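Reviews > Privacy at Home > Network Boxes

Stornis Home Filter review: a quieter house for $200

29 August 2025

I bought the Stornis in February, after one too many evenings of reading about phone records and data brokers and who was listening in on whom. I should say up front that I don't think a little gray box under the hall table is going to keep a government agency out of anybody's business. I only wanted to know what my own gadgets were sending out while I slept, and to make some of it stop.

So what is it? It sits between your modem and your router, looks at the addresses your devices are trying to reach, and refuses the ones on its blocklists. It doesn't open your messages or read your mail. You get a web page with a log, a few switches, and a big friendly pause button that you will come to love, especially if you live with people who like to watch television.

Setup was easier than I had feared. Two cables, a light that goes from orange to white, and a sticker on the bottom with the login. It makes you change the password before it will do anything else, and I was so pleased by this that I forgave the manual, which is a single folded sheet in tiny type. The first update took long enough that I made a pot of tea and drank most of it.

Then I looked at the log, and oh my. On the first full day the box turned away 748 requests, and most of them came from the television, which had been switched off since supper. By Sunday night the weekend total was 1831. Some of that is the same stubborn device asking over and over (the log lumps repeats together if you click the little arrow, but the headline number doesn't), so please don't be as alarmed as I was. Still, it was an education, and I had a very satisfying afternoon going through the television's menus and turning things off by hand.

There are 5 blocking levels. I started at the top, naturally, and lost the grocery store's website, the weather on my tablet, and the ability to pay the water bill. Level three has suited us well. You can set the level for each device, so my work laptop gets a lighter touch and the television gets no mercy at all.

I used a Wiltent for a couple of years before this, and it's still the one I'd point a tinkerer toward. It lets you write your own rules and it costs less, but the screens look like a tax form, and I never once felt sure I'd saved my changes. The Galli is prettier than either, with a lovely phone app, but it wants an account and keeps your log on the company's own servers – a funny thing to ask of people who are shopping for privacy. The Stornis keeps its log on the box, and you can set it to wipe every night. I do.

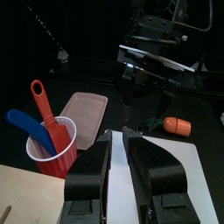 MARGUERITE OSTLUND

Now for the grumbles. The box runs warm, warm enough that I moved it off the pile of magazines where it had been living. The alerts are too chatty at first, and the setting to calm them down is tucked away under "Household," where I would never have looked. Guest devices all show up as "Unknown" until you name them, and the name boxes are too short for anything sensible.

My bigger worry is the blocklists. They come free for the first year, and after that there's a yearly fee, with the price shown only once you're logged in. I'd like to see it printed on the carton. The box keeps working without the fee, but the lists go stale.

Would I buy it again at $200? I would, yes. It has stayed up through two power cuts, the internet feels no slower to me, and I know a good deal more about my own house than I did last winter. If you already have a router with decent filtering built in, try that first and see how far you get – mine had nothing of the kind. And do write the new password down somewhere, on paper, in a drawer.

Related reviews
Wiltent Rule Box, second edition
Galli Home Guard and its phone app
Doltex webcam covers, pack of six
Paper shredders for small apartments
Is a password notebook such a bad idea?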